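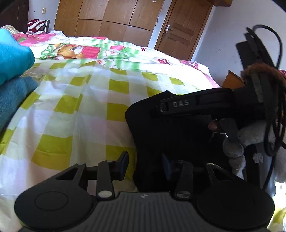
## Recording laundry on a bed: working tips

These tips cover hand-held gripper recordings of clothes on a bed, as used in the Dositz folding study. The study trains a folding policy on 660 recordings made in 31 bedrooms, with no robot in the room during collection. A person holds the gripper, works through the laundry, and the finger motion and wrist path are recovered from the video afterward.

**Before starting**

- Tighten the hand strap until the gripper doesn't roll when the wrist turns. A loose strap shows up later as jitter in the path.
- Open and close the fingers fully twice at the start of each recording. The alignment script looks for this.
- Leave the bed cover on. Checks and large prints give the tracker plenty of corners to follow. Plain white sheets gave the most lost tracks, and in those rooms we put a patterned cover down first.
- Leave pillows, towels and toys where the household keeps them. The Grodura set was recorded on cleared beds, and a policy trained on it alone did poorly on beds that had anything else on them.
- Close wardrobe and room doors. A door that swings during a recording pulls the path off.
- Record at 30 frames per second with exposure locked.

**Picking up**

- Come in low at the near edge of the garment, with the finger tips almost parallel to the mattress.
- Keep the gap between the fingers narrow for thin knits. A wide opening tends to take the sheet along with the garment.
- Close, hold still for a moment, then lift. The pause makes the grasp easy to find when labeling.
- If the grasp misses, open and try again without stopping the recording. Retries are kept.

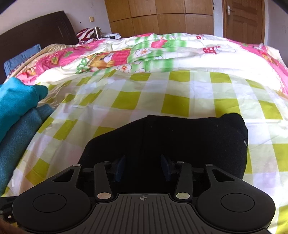

Page last changed: 13th June

**Dark garments**

Black clothes under dark finger pads are the hardest case for the labeling step. The edge of the pad and the edge of the cloth merge, and the moment of contact is easily marked too early. Two things help: a light or checked surface under the garment, and an approach from the hem, so that the sheet stays visible between the fingers until they close. Raising the exposure helps less and washes out white walls, which the tracker also uses.

Bunched garments don't need to be flattened by hand first. In the Nolance comparison, policies trained only on flat starts stalled on a bunched shirt - they went for the middle and lifted the whole thing. Mixing in bunched starts fixed most of that.

**Between recordings**

- Move the folded item out of reach, then place the next one.
- Change the starting pose every time, and the side of the bed after every four items.
- Wipe lint from the finger pads. Fleece and towels leave the most.
- Note the garment type in the log before the next recording starts.

The log template changed in April; the old one, from the Khasawneh pilot, has no column for retries and is no longer accepted.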